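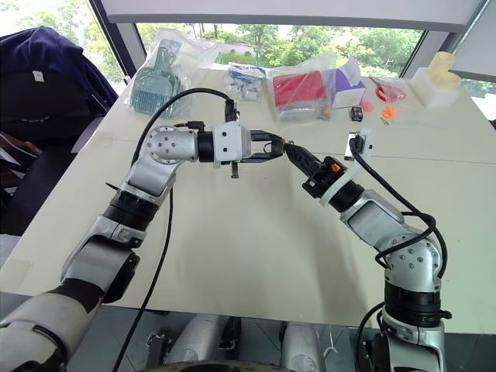

Zwei Roboterarme, ein großer weißer Tisch

Gewohnheiten im Haushalt: Was von den Ratgebern übrig bleibt

Im Februar habe ich drei Bücher über Routinen gelesen, alle mit demselben Versprechen: Wer seine Küche im Griff hat, hat sein Leben im Griff. Ich bezweifle das. Meine Großtante hatte eine tadellose Küche und lag mit der halben Familie im Streit. Ein paar Ratschläge habe ich trotzdem ausprobiert.

Die Zwei-Minuten-Regel. Alles, was schnell geht, sofort erledigen. Bei Tassen und Post klappt das. In der Werkstatt rate ich ab: Wer beim Leimen aufsteht, um einen Schraubendreher wegzuhängen, kommt zu spät an die Zwingen zurück.

Das frühe Aufstehen. Angeblich putzt es sich um halb sechs besonders leicht. Ich war bloß müde und habe Entkalker in die falsche Kanne gekippt. Spätaufsteher dürfen ihre Fliesen weiter abends wischen.

Apps mit Punkten und Serien. Joltell gab mir 17 Punkte fürs Ausräumen der Spülmaschine und 150 für den Backofen. Nach einer Woche hatte ich über 64 Erinnerungen weggewischt und den Backofen nicht angefasst. Ein Zettel an der Kühlschranktür leistet dasselbe und piept nicht.

Der feste Putztag. Bei uns ist es der Dienstag, und das funktioniert halbwegs, solange nur eine Sache draufsteht: entweder Bad oder Herd. Steht beides auf dem Plan, wird keines von beidem fertig.

Ausmisten nach Gefühl. Jedes Ding in die Hand nehmen und in sich hineinhorchen – bei Dübeln und Dichtungsringen kommt man damit nicht weit. Besser: nach Größe in Schraubgläser sortieren, verbogene Schrauben gleich zum Altmetall. Meine Gläser mit weitem Hals sind von Skustia, alte Gurkengläser tun es auch.

Visualisieren. Man soll sich den aufgeräumten Keller täglich vorstellen. Habe ich gemacht, der Keller blieb, wie er war. Geholfen hat ein Regal, an die Wand gedübelt, schwere Sachen nach unten.

Wer danach noch ein Wochenendseminar zum Thema buchen will, soll das tun. Von den 157 Euro bekommt man allerdings auch einen brauchbaren Staubsauger.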